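Retail Packaging, session 7: paying for air

Last week's case was Stiltel, who shipped one earring in a carton fit for boots. Damage claims fell, freight costs rose, and the marketing people called it "presence." Keep that word in mind for the quiz.

Billable weight is whichever is greater, actual or volume – carriers are not sentimental. 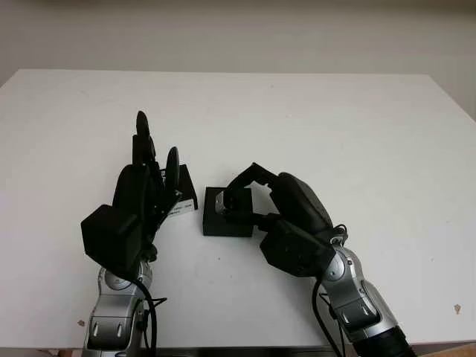

For Sunday, read the Muleo case and work out what 205 parcels cost at 80 cents extra each. Show your steps, please.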